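Why I've Stopped Being Snobby About Simulated Houses

2021-07-24

For a long time I was the person at the back of the room who groaned when somebody showed robot results from a simulator. You know the type. Arms folded, waiting for the questions so I could ask how it did on a real kitchen floor with real crumbs on it. I thought simulation was where people went when their hardware was broken (and to be fair, in April mine was broken, so maybe that tells you how I got here).

What changed my mind was a dull little project called Dromar. The idea fits on a napkin. You take a two-armed robot, drop it into a made-up house, and let it practice reaching for things on furniture. Then you change the house. New walls, new floor, new junk on the table, and off it goes again. We ran it through 1,037 of these layouts, and Kristine Dimaculangan, who built the generator, seemed to take real joy in making them ugly. She let the thing pick wall colors with no taste whatsoever. I complained about it for a week. Who lives in a house like that?

Her answer was that taste was exactly what she wanted to get rid of. If every practice room looks like a nice catalog apartment, the policy learns nice catalog apartments, and then it meets my living room and falls to pieces. She also let the robot's own view go strange, with the head pitched over so far that the floor climbs up like a wall. I hated that part most of all. It made me a bit seasick just scrolling through the runs.
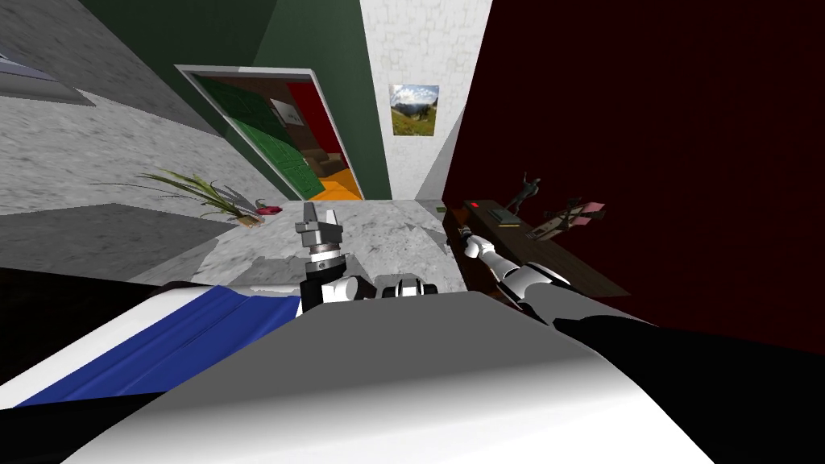 And you know what, the tilt was the bit that mattered! We took two versions of the policy, one trained with a nicely leveled head and one trained with the head all over the place, and gave both the same 103 test reaches on our actual robot. The level one was fine until the neck sagged a little, which our neck does whenever it's been on for a while, and then it started missing the table in a very confident way. The other one just kept going. Not perfectly — it still knocked over a mug I was fond of — but it kept going.

Now, I can hear Kwan-ho Tseng clearing his throat, so let me give his side. Kwan-ho thinks we got lucky. His argument is that reaching toward a table is the easy part, and that simulators are still lousy at the moment when fingers touch something. Soft things, slippery things, things with stuff inside that sloshes. He's right about that, and I don't think any amount of goofy wallpaper fixes it. If you want to learn how a gripper closes on a bag of rice, go buy a bag of rice.

But I think he's asking one tool to do the whole job. What I want from a simulated house is for the robot to get bored of rooms. I want it to have seen so many floors and doorways and cluttered tabletops that a new one is no big deal, and then I can spend my precious hours on the real machine working on touch. That's a good trade to me. Real hours are expensive and they make your back hurt.

What does bug me is how we write these things up. Our first draft showed only the prettiest rooms, because of course it did, and I was the one who picked them. A reader would have thought we trained in a furniture store. I've since argued for putting the crooked, gloomy views right up front, since those are what the robot spends its day looking at. We still haven't agreed on it, and the draft is sitting in a shared folder with my comments in one color and Kwan-ho's in another. Kristine, meanwhile, has started on staircases.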